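Antes de continuar, confirme que o jogo está atualizado para a versão 232 ou posterior. O número aparece no canto inferior do menu principal. As garagens criadas em versões anteriores são convertidas no primeiro arranque e já não abrem nas antigas.

## 4. Garagem e veículos

### 4.1 Registar um veículo na garagem

Qualquer veículo conduzido em Carnen pode ser guardado, exceto os de missão, assinalados no minimapa com um losango.

1. Conduza o veículo até uma garagem Kurkel. Existem garagens em todos os bairros, mas a do porto só abre no segundo capítulo.
2. Pare dentro da zona marcada no chão e desligue o motor (mantenha **Y** premido).
3. No menu lateral, escolha **Guardar veículo**.
4. Atribua um nome, se quiser. São aceites letras, números e espaços.
5. Confirme com **A** e aguarde que o ícone de gravação desapareça.

> **Nota:** a garagem tem 34 lugares. Quando está cheia, a opção **Guardar veículo** fica a cinzento até vender ou transferir um dos que lá estão.

> **Cuidado:** não saia para o menu principal durante a gravação. O veículo pode perder as peças instaladas e o dinheiro gasto não é devolvido.
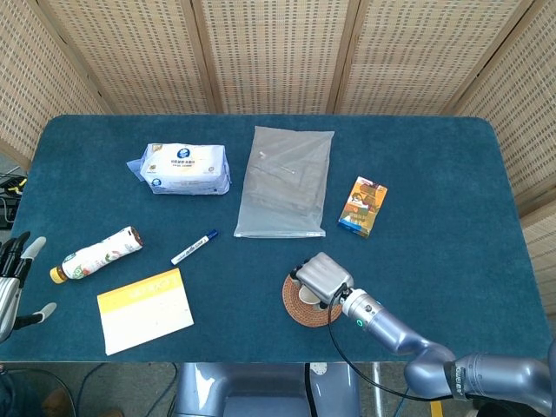

### 4.2 Instalar peças e pintura

As peças compram-se na oficina Lekota, e ficam associadas ao veículo em que foram montadas. Se o vender, perde-as.

1. Na garagem, selecione o veículo e prima **X** para abrir a oficina.
2. Escolha a categoria: motor, suspensão, travões, carroçaria ou pintura.
3. Percorra as peças com o manípulo direito. As barras à esquerda mostram a diferença em relação à peça montada.
4. Prima **A** para adicionar ao carrinho. Nada é cobrado nesta fase.
5. Abra o carrinho com o botão de menu e escolha **Pagar e montar**.

O catálogo tem 116 peças. As de competição só aparecem depois da primeira vitória no circuito Mondance.

### 4.3 Chamar um veículo guardado

1. Abra o telemóvel do jogo (seta para cima).
2. Entre em **Garagem** e escolha o veículo.
3. Marque no mapa o ponto de entrega. Tem de ser uma estrada.

A entrega custa 732 créditos, descontados quando o veículo chega. Durante uma perseguição o serviço fica indisponível.

> **Nota:** um veículo destruído regressa à garagem com o estado **Danificado**. Repare-o na oficina antes de o voltar a chamar.

Para partilhar a garagem numa sessão cooperativa, consulte a secção 5.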